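Sorting and Storing Small Cosmetic Items on a Shared Table
Final report, Household Systems Project
Group members: Yamuna Pisharody, Struan Pollock, Faustino Cisneros
Advisor: Gaetano Mancuso

1. Background

Small cosmetic bottles are awkward to store. They are narrow, the cap is often taller than the glass part, and a light knock is enough to tip them. The project looked at how such bottles should be placed, wrapped and put away on a shared table in the Covley study room, where the same surface is used for several purposes during the day.

The work follows an earlier report by Roswitha Reisinger on the storage of sewing supplies. Her layout of zones was kept, with one change: the zone for cloth was moved next to the zone for bottles, so that a bottle can be set down on fabric before it is stored.

2. Items and surface

The set consisted of nail polish bottles and cloths for padding. Bottles with a cylindrical cap were preferred, as the shape is easy to hold from two sides. The table has a gray top with a marble-like pattern. It is hard, and glass placed on it directly makes a sharp noise and may chip. A cloth was therefore kept under the working area at all times.

Cloths were used as they came, without ironing. A flat cloth gives a more even base, but a bunched one holds a bottle from the side as well – this was judged more useful for short-term placement. 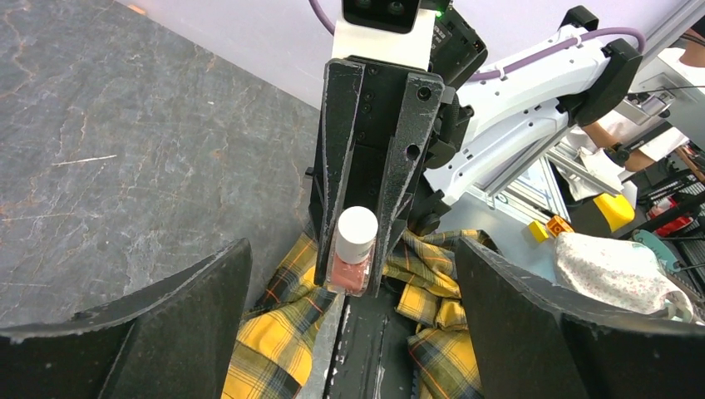
Figure 1. Pink nail polish with white cap, held upright over the plaid cloth.

3. Procedure

Each trial began with the bottle held upright over the cloth. The bottle was lowered until the base touched the fabric, released, and left for 40 seconds. It was then picked up again and moved to the storage tray. A trial was counted as good if the bottle stayed standing for the full period. Folds were not rearranged between trials unless the base of the bottle could no longer reach the table through the fabric.

A total of 163 trials were logged in April. Trials in which the cloth was dragged along with the bottle were logged under a separate code.

4. Observations

Most falls happened at release and not during the waiting period. Bottles set down on the ridge of a fold leaned at once. Bottles set down between two folds stayed up, even when the base was slightly off level. Patterned cloth had a small practical benefit: the lines of the check made it easier to note where a bottle had been placed. Plain cloth needed chalk marks, and these rubbed off.

The tray from Dulleo had compartments that were too wide for single bottles. Strips of folded card were added as dividers – the fit is acceptable, but the card bends after repeated use.

5. Remaining work

The tray dividers should be replaced with a stiffer material. Thicker fabric has not been tested. The log sheets are stored with the Bickerstaff folder, shelf 4.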